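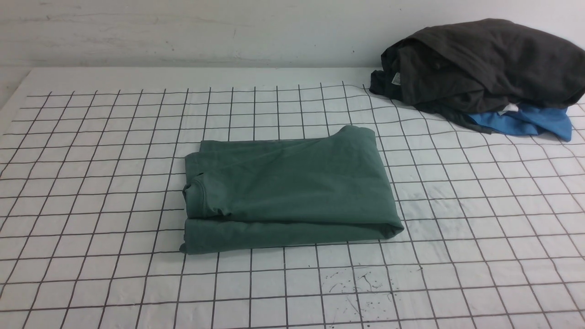 3.2 Keeping the folding cell in shape

I'll be upfront that most of my time on the Kushwaha cell went into housekeeping. The arm came from Stasteck, the table was already in our lab at Prurkport, and the two of them got along fine once I had bolted everything down. The work surface was another story. It's a white gridded cover, and I lean on it twice: the head camera uses the line crossings to check where the table is, and I use the squares to judge by eye how far a fold has drifted.

A cover like that won't stay flat forever. In Figure 3 the lines to the right of the green T-shirt bend where the sheet has rippled, and there's a patch of black speckles in front of the shirt. Neither one looks like much to a person. The crossing finder, though, is happy to treat a speck as a bit of line – I spent a whole afternoon in August chasing an offset that came down to exactly that. My routine now is to smooth the cover from the middle outward before every block of 8 folds, mask any marks I can't get off, and rerun the table check. If the check fails twice, I pull the cover and lay it again from the back edge.

Garments waiting their turn go at the back right, against the wall. The planner has a keep-out box there, so a heap can be as messy as it likes as long as its sleeves and tails stay inside. I tried a bin first and kept knocking it with the elbow.

Figure 3. Head camera, folded shirt on the grid.
Figure 4. Wrist camera, fingers closed near the hem.
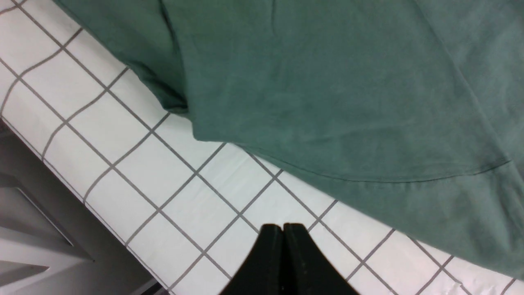 Finger alignment is the other thing I look after, and I do it with the wrist camera and no special tools. I close the gripper over the grid, next to a garment, and look at the seam between the two fingers. In Figure 4 the blunt tips sit side by side with just a narrow dark line between them, so I'd leave that pair alone. If one tip sits ahead of the other, I loosen the mount, square it up and tighten again. The same view shows the pale specks of dust on the black fingers, and I wipe those off with a dry cloth before the next block. The stitched hem is handy too: it's a thin, slightly darker arc on the fabric, and if I can't pick it out on the monitor I clean the lens. Over the 324 folds logged with Briteo, our scheduling script, I redid the finger mount 6 times.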